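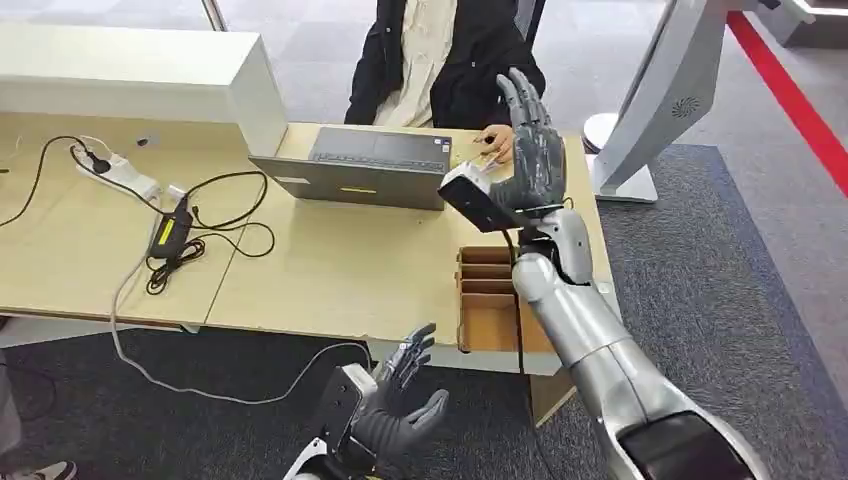

Keep one sheet of rules, and keep it short

When I joined the humanoid group at Nadton, the handover rules had 5 pages. Trefor Morgan cut them to one, and I think he was right.

The rule I care for most is about boxes. If a person and the robot hold the same cardboard box, the person lets go last – never first. The person also says "mine" or "yours" aloud, so the operator can hear who has the weight.

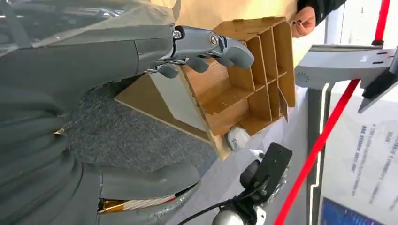
Cardboard is a special case in our sheet, as it bends before it slips. We allow 320 grams inside a divided box and no more. In March I asked for 370, and Trefor said no.

My other wish is still open: cables should be off the floor before the arms get power. We wrote it down, but we do not always do it.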